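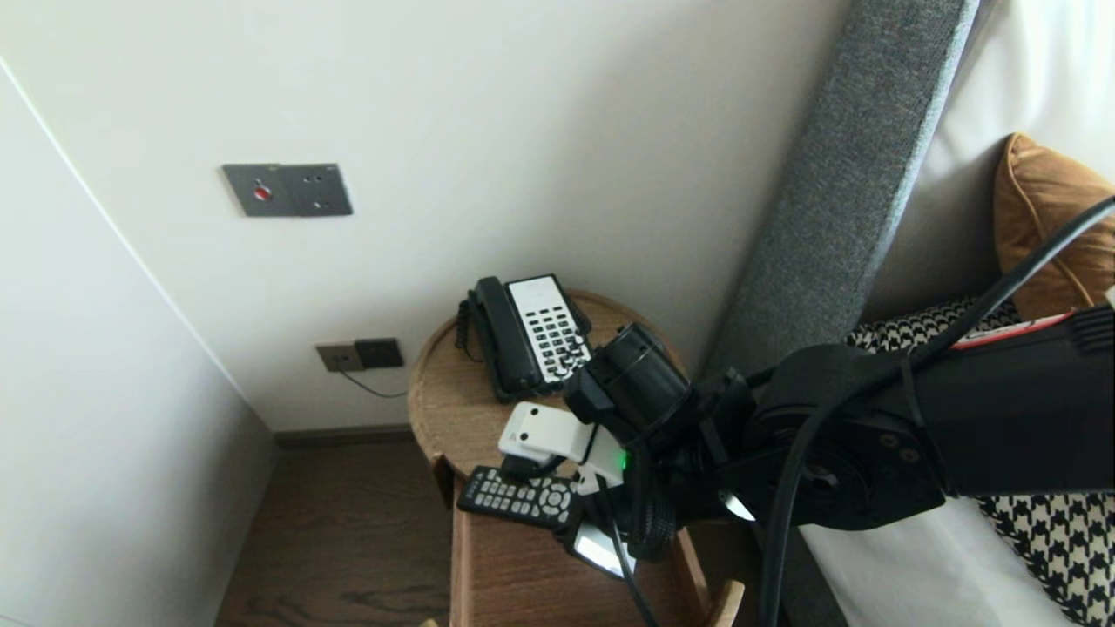

A small round side table, tucked in between the wall and the bed.

I gave up reading in bed when I got a smartphone, and it took me 8 years to start again. The phone now spends the night in the kitchen. I bought a cheap alarm clock from Woveo, which ticks, and put a library book next to it.

The first week was dull. I read the same two pages of a sea story every night and slept badly — the clock didn't help. By the second Monday I was getting through a chapter.
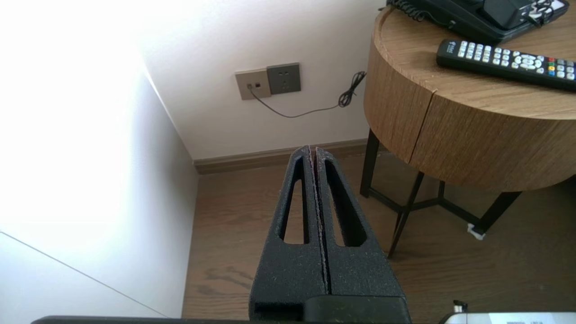 Choosing the book

Thrillers kept me up until 2 in the morning. Travel writing worked better. The Perudow branch library has 40 old guides to railways, and I've borrowed most of them.
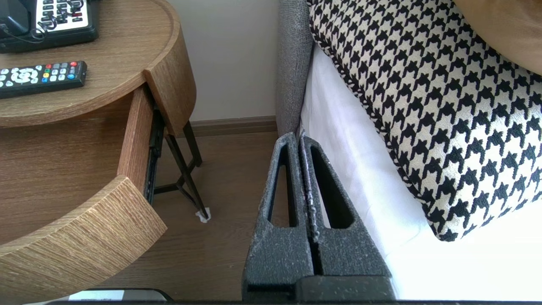
What sort of lamp do you need?
A dim, warm one that lights the page and leaves the rest of the room dark.

Mine is second-hand and the switch is stiff. I read for half an hour, then turn it off wherever I've got to, even if it's mid-paragraph. 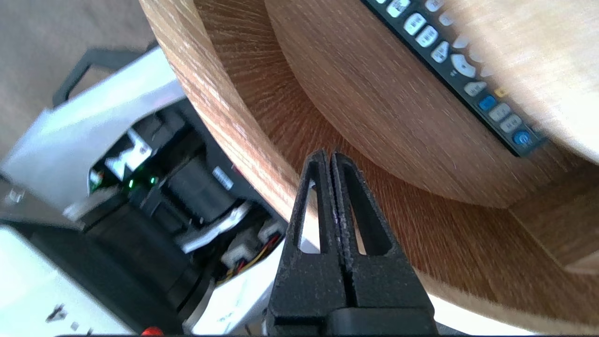
T. Khurana

I finished the sea story in March. The ship gets home on page 32 of the last part, and the rest is about a court case over the cargo. I've gone back to the railways.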